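Cleaning and storing bare circuit boards

Boards taken out of old equipment collect dust, skin oils and flux residue. Most of it comes off with simple materials, provided the power is off and any large capacitors have been discharged first. Remove coin cells and backup batteries before any liquid goes near the board.

Start dry. Use a soft brush with natural bristles and work from the centre of the board outwards. Nylon brushes build up static and are best kept for metalwork. Canned air should be used upright, in short bursts.

For greasy marks, use isopropyl alcohol of 99 per cent strength. The weaker grades sold for first aid contain more water and take longer to dry. Dampen a lint-free swab, wipe along the row of pins and change the swab as soon as it turns grey. Do not scrub across fine pins, which bend easily.

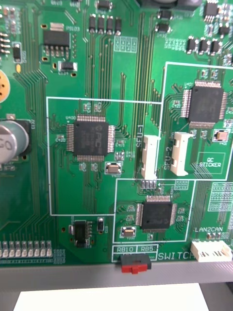
Leave the board on edge for 30 minutes in a warm room. A hairdryer on its cool setting is acceptable. Radiators and ovens are not, as labels lift and plastic connectors soften.

White bloom after drying is usually dissolved flux that has settled again. Repeat the wipe with fresh alcohol and blot it up with a paper towel before it evaporates.

Store boards in antistatic bags, one to a bag, with the date and source written on a paper tag outside. Ordinary bubble wrap should not touch the components. Keep the box off concrete floors and replace the silica gel each December.

Page checked by Emiko Chiba, August 2, 2019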